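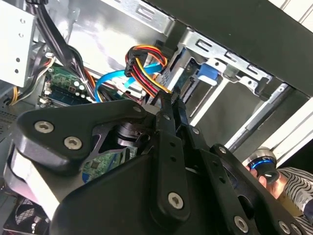

I have been meaning to write about old desktop computers for a while now, and since it's August and too hot in the garage for anything that involves standing up, I may as well do it on a Wednesday evening with a glass of iced tea. My first one was a Lendus tower, a big heavy box that I bought secondhand and kept for 8 years. I must have had the side off it more often than on! What I remember best is the wiring, all that yellow, red, orange and black looping over itself, with a flat blue cable ducking behind the power connector just to make things harder for your fingers. I always told myself I would tie it up neatly one day (I never did).

My neighbor Hugo Iglesias has far more patience than I do. When he takes a computer apart he gives every piece its own place before he touches the next one, and I have slowly picked up the habit. I used to pile everything in a cereal bowl. These days the memory goes in one spot, the processor in another, and the hard drive somewhere it can't slide off onto the concrete, which happened to me once with about 50 vacation pictures on it that I had not copied anywhere else.
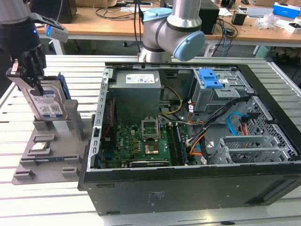

The other thing I learned from Hugo is to lay the tower on its side and leave it there. I spent years bent over with a flashlight in my teeth, trying to push memory into a case that was standing up, and my back has not forgiven me yet. Lying down, you can see the whole board and get both hands in.

Next up is my sister's old Pelkonen, which has been sitting under her stairs in Wondley for 5 years. She wants whatever is on the drive, and I'd like the case for myself if she'll part with it. I'm driving over to get it this weekend, and I've already cleared off the bench.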